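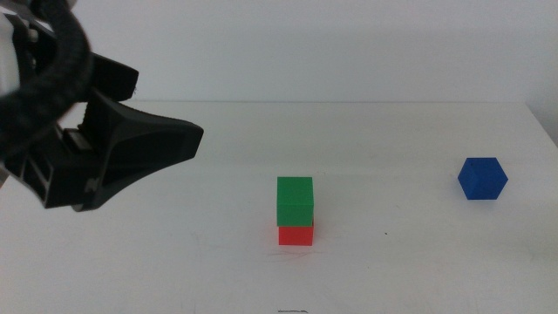
4.2 Block trials

I built the arm at home, on evenings and the odd long night, and ran every trial on the same white table. Plultesico, my control script, logged 89 attempts in May — more than I'd planned!
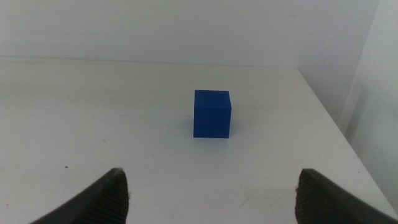
Safavi Shared Workshop, Robotics Club

Figure 7. Blue cube ahead of the open fingers.

The wrist view made lining up much easier for me, and I tuned the closing speed by hand. 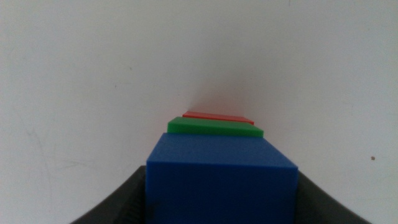 Negin Rahimi wrote back that I should log grip force too, and that 38 more runs with it would tell us plenty.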